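Wament stellt Arbeit mit handgeführten Greifern vor

Gurnari. Im Rahmen eines Besuchstages hat die Arbeitsgruppe Wament im März Einblick in ihre Arbeit mit handgeführten Greifern gegeben. Der Einladung folgten 41 Gäste aus Verwaltung, Pflege und Handwerk.
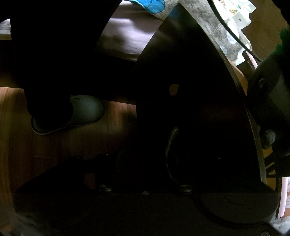
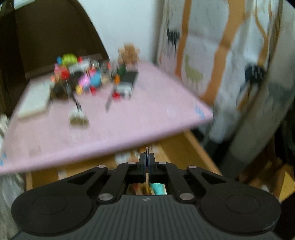 Handgeführter Greifer in Wohnumgebung

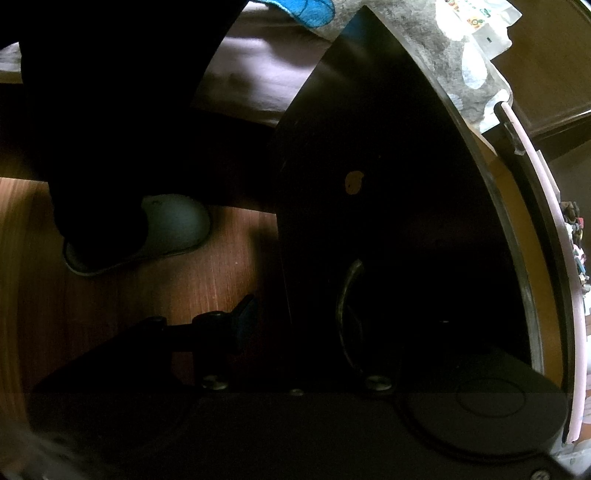
Nach der Begrüßung um 10 Uhr erläuterte Projektleiterin Rukhsana Siddiqui den Stand des Vorhabens Fedik. Es befasst sich mit der Frage, wie Roboter alltägliche Handgriffe im Haushalt erlernen können. Bislang liegen 3.360 Aufzeichnungen vor, die in 12 Haushalten entstanden sind. »Wir arbeiten bewusst in bewohnten Räumen — mit allem, was dort liegt und steht«, erklärte Siddiqui.

Im Anschluss konnten die Gäste in kleinen Gruppen selbst einen Greifer führen. Großes Interesse fanden die Fragen des Datenschutzes sowie das Gewicht der Geräte bei längerem Gebrauch. Die Firma Mockus, die das Vorhaben technisch begleitet, stellte hierzu eine überarbeitete Halterung in Aussicht.

Ein weiterer Besuchstag ist für den Herbst vorgesehen. Die Teilnahme ist kostenfrei, die Zahl der Plätze ist auf 50 begrenzt. Anmeldungen nimmt die Geschäftsstelle von Wament ab sofort schriftlich entgegen.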